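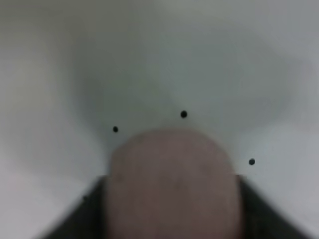
I've wanted a machine to put my groceries away for as long as I've been buying groceries, so when people write in and ask whether the Prirko two-arm kit is the one that will finally do it, I get a bit carried away in my replies. I've had the kit set up on my bench since January and I use it most evenings. Short version: it can do some chores, slowly, and you'll want to be in the room. Take soft, roundish things like that pinkish one between the two dark fingers. Up close the wrist camera gives you a big blur with a finger on either side, and the software has to work out from that how far to close. Apples, tennis balls, rolled socks, all fine most days. A ripe peach? I'd hold off (ask my shirt).

What you get in the box

Two arms, two grippers, a wrist camera for each, the table clamps, the power supplies and a bag of bolts with more in it than you'll need. Fumgate sells the kit direct and also through Sutcliffe if you'd like to pick it up at a counter. The table isn't included. Mine came from a restaurant supply place and it's the best thing I bought all year!

The price is $2,000 for the pair, and the stand for the overhead camera is another $40. Get the stand. I tried to save the forty bucks and ended up with a camera taped to a broom handle, and every time the dog walked by I had to line everything up again.

Chores I've tried

Socks into a drawer: yes. Spoons into a tray: yes, if they're all facing the same way. Wiping a counter: it'll move the crumbs to a new spot on the counter, so no. Folding towels: my friend Touran Nazari has hers doing washcloths and sends me videos, but I haven't gotten there and I've stopped pretending I'm close.

Bags are the one I keep coming back to. A paper bag is a rotten thing for a robot. It sags, it tips, the opening changes shape when you touch it, and the handle is never where it was a second ago. With one arm I'd given up. With two you can hold the handle up with one gripper and go in with the other, and that changed my mind about buying the pair.

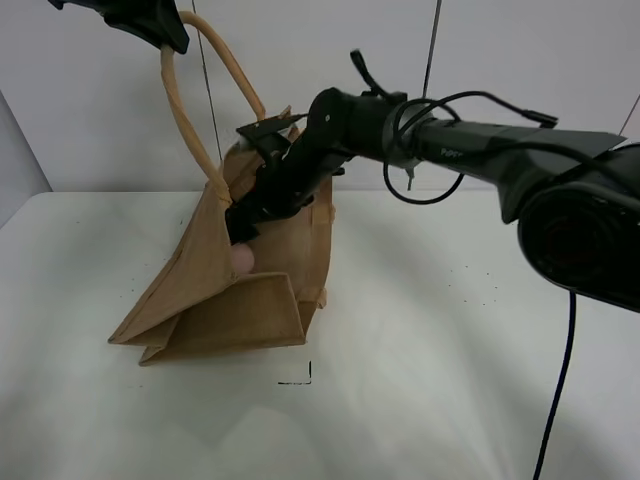 One gripper on the handle, the other reaching into the bag.

Speed is what you'd expect, meaning not great. A small bag takes mine 15 minutes on a good night, and I can do the same bag before the kettle boils. Murray Merrick, who runs a packing bench at Tarkar, borrowed my setup for a week and told me he'd never put it on his line as it is, but he'd happily leave it sorting returns overnight. I think that's fair. A shop floor has the same part in the same place all day, and my kitchen has never had that.

Questions I get a lot

Can I buy just one arm? Yep, and you can add the second later. The clamps fit either side.

Is it loud? No. Quieter than my fridge.

Will it do dishes? Please don't. The joints aren't sealed.

What about spare finger pads? They come in packs of 40 and you'll go through them faster than you'd like. Ravinder Chan at Fumgate answers the parts email and is very patient with me.

Shipping is from the warehouse, and the arms come in separate cartons, so don't panic if only one shows up first.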